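3.2 Slender items and the divided holder

The second group of tasks concerns the return of slender items to an open-topped holder on a cleared desk or dressing table. Earlier work on household tidying has mostly treated storage at the level of the drawer or the shelf, where an item counts as put away once it is inside. For pens, brushes and similar objects this is too coarse. Such an item may be in its holder and still lean across a neighbouring compartment, and the next item to be put away then meets an obstructed opening. In the household diaries collected at Tollham (Dhillon and Wumbei), respondents described holders of this kind as full well before every compartment was in use.

We therefore record three states for each item: lying on the surface, held, and stored. A stored item is further coded by the direction of its lean and by whether it crosses another item. Crossing is coded from the visible handles alone and does not depend on which compartment the lower end occupies, as reflections in a clear wall make the lower end difficult to assign. Where the two coders disagreed, the case was passed to a third (Solanki), whose decision was final. Of the 268 episodes coded in this group, 12 were set aside because the holder had been moved by more than its own width.

The holder is transparent and rectangular, with an internal partition. It was preferred to the opaque cup used in the pilot at Nomstead, in which the lower part of each item was hidden and lean could be judged only from the part above the rim. The table is white and was kept clear of unrelated objects. No starting position was prescribed for the items, and participants were free to lay them down at any angle. The instruction sheet, drafted by Bhardwaj, asked only that everything be put back in the holder.

Two features of the layout bear on the results in Section 4. An item lying flat has to be turned towards the vertical before it can enter the holder, and the extent of this turn depends on where along its length it is grasped. Secondly, the holder is light, and contact with its rim may displace it. We did not fix it to the table, on the grounds that holders in ordinary use are not fixed either. Figure 3 shows the holder and items in four views from one session.

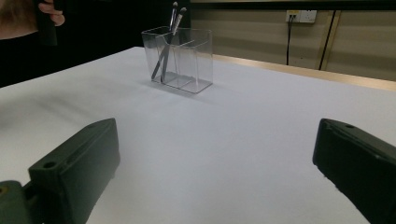
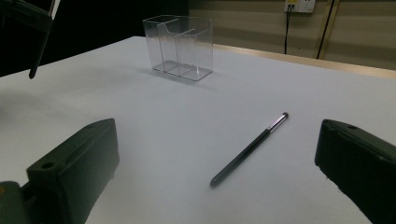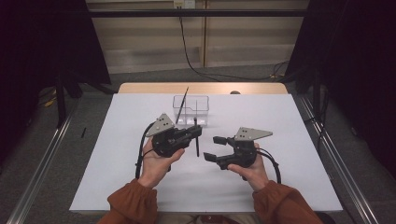
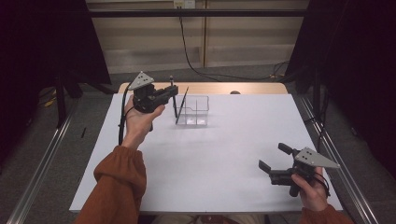

Figure 3. The divided holder on the white table, with slender items. The first view shows two brushes leaning in the holder, with crossed handles; the second, a stylus lying on the table; the third, a thin rod held upright. Views are not necessarily in order of time.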